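Re-seasoning the cast iron, and why the oven rack matters

The skillet had been sticking since May. Eggs first, then cornbread, and finally onions, which take some effort to get stuck to anything. I scrubbed it back to gray metal and started over, and I kept notes this time.

Seasoning is polymerized oil. A thin film of unsaturated fat is heated past its smoke point in the presence of oxygen, the molecules cross-link, and the result is a hard coating bonded to the iron. Most failures come from too much oil. A thick layer skins over on top, stays soft underneath, and peels off in flakes the first time a metal spatula goes across it.

My previous coat was flaxseed oil. It looked excellent for a month. Flaxseed cures very hard and is brittle, and mine came off in chips along the side wall. Bilal Hakim, who has been cooking on the same pan longer than I have owned a stove, told me to use plain canola and stop reading forums. I used canola.

Procedure:

Strip with lye-based oven cleaner in a sealed trash bag, two days, gloves on. Rinse, scrub with steel wool, rinse again. Dry over a low burner. Bare iron will flash rust in minutes if you leave it on the rack to drain.

Warm the pan to 200 F. Rub oil on every surface, including the handle and the underside. Wipe it off with a clean cloth as though you had put it there by mistake. Wipe again.

Bake upside down at 450 F for an hour. Leave it in the oven until it cools. Repeat.

I did four rounds. The first left the pan a blotchy bronze, the second a darker brown, and by the fourth it was close to black except for a patch near the pour spout. That patch sat nearest the oven wall each time. I had been putting the pan on the lowest rack, where the element cycles hardest. On the middle rack, rotated halfway through, a fifth round evened it out.

Digby Hollis asked whether stainless pans can be treated the same way. Oil will polymerize on 316 stainless, but the surface is smoother and the film has less to hold on to. It wears off quickly and leaves brown streaks that people then spend an evening removing.

For upkeep I wash with ordinary dish soap, dry on the burner, and wipe on a few drops of oil while the pan is warm. Eggs now release after 15 seconds if the butter has stopped foaming. Tomato sauce still goes in the enameled pot.

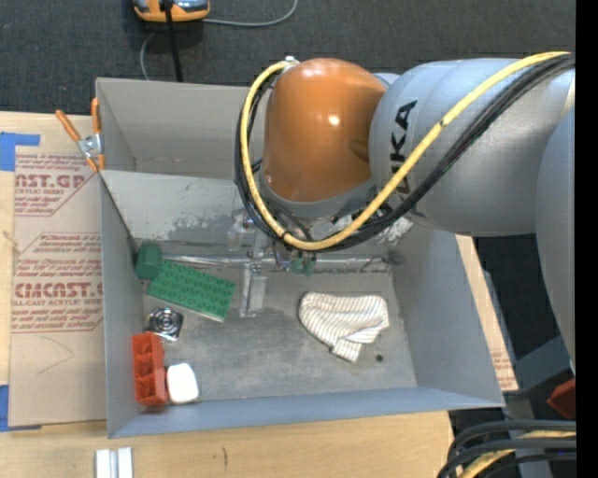 The Dutch oven lid is next. It has a ring of rust where it meets the rim, and I plan to give it the same canola treatment on the middle rack from the start.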